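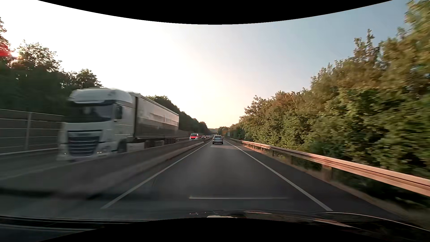 Deirdre Gilmartin wanted to know first thing whether the lane keeping had ever let go with the sun low and a divider close on the left, and if so, who had noticed it first, the car or the driver. Fair question to open a demo with. The Ladora people said yes, it had, and that the car noticed first in most cases but not all. They did not have the split with them and promised to send it.

Notes from the August visit to Ladora, written up the same evening. Purpose was to see their highway assist stack running on recorded and live road data and decide whether our bench logger is worth adapting to it. The open day part was in the big bay, with posters and coffee. The useful part was in the back room after lunch.

Setup as shown to us: forward camera behind the windshield, one radar unit low on the nose, a wheel speed tap, and a steering torque sensor they built in-house. Compute sits in the trunk. Driver stays hands-on the whole time. They were clear that this is an assist and that they have no plans to claim more for it.

Replay session, file 2179. Divided highway, one silver car ahead in our lane, oncoming truck and trailer on the other side of the barrier, sun coming through the trees on the left. They picked it because the left side is busy and the right side is quiet. Things I wrote down while it ran:

Lead car track was solid from the moment I started watching the overlay. It is small at that range and dark underneath, and the tracker seems to lean on that shadow a good deal. Asked what happens under overcast. They said range noise goes up and they weight the radar more.

The oncoming truck gets a box, then gets thrown out of the planner by the barrier check. The box itself was late and too short — it took in the cab and left out most of the trailer. Harmless in this case. I would still like to see what it does on a road with no barrier.

The van behind the trailer had no box until replay was well along. The small cars past it were never boxed. Below their size cutoff, which they set on purpose.

Edge lines on both sides read well. The left one is the one I would worry about, with the barrier base running right beside it as a second dark strip. Their line fit has a width prior that is supposed to reject the strip. It did so here. They admitted it was tuned on this same road, so it proves little.

Bright patch on the pavement farther out: right line confidence dipped, by how much I could not read off the plot because the axis had no units. Asked for units. They laughed and added them.

Hood is in view across the bottom and is masked before anything else runs. Same for the black arcs at top and bottom. The mask is a hand-drawn file, one per vehicle. If the camera mount shifts, the mask is wrong and nothing complains. I think this is the weakest thing we saw. Suggested a startup check against a stored hood edge. They wrote it down.

Live demo: 2 laps of the service road at Drornusberg, me in the rear seat. Steering felt a little nervous on the first lap and fine on the second. The engineer had changed a gain between laps and told us so only when asked. One disengagement, at the gate, by the driver, planned.

Latency, camera to steering command: they quote 15 frames of history and would not give milliseconds. I don't think they are hiding anything. I think the number moves around with the compute load and they don't want it in somebody's slides. We can measure it with the Bovitz box if they let us tap the torque line. Asked, got a maybe.

Logging: their format is flat binary with a text header. Our reader needs a new header parser and a byte swap. Roughly 10 hours of work, most of it testing. Time stamps come from the compute clock and not the sensor, so radar and camera disagree slightly on when the lead car is where. Visible in the overlay if you step it slowly — the radar dot trails the box.

Scanlon brackets: they use the same ones we do and have the same complaint about the thread insert backing out. They put a drop of thread locker on it and retorque after the first drive. Will do the same on ours.

To do:
Get file 2179 plus header description from Ladora.
Chase the sun glare split Deirdre asked for.
Write the header parser, test against one file before asking for more.
Draft the hood edge check and send it over as a sketch.
Ask again about the torque line tap, in writing this time.
Find out who has the second Bovitz box. It was not on the shelf at 7:30.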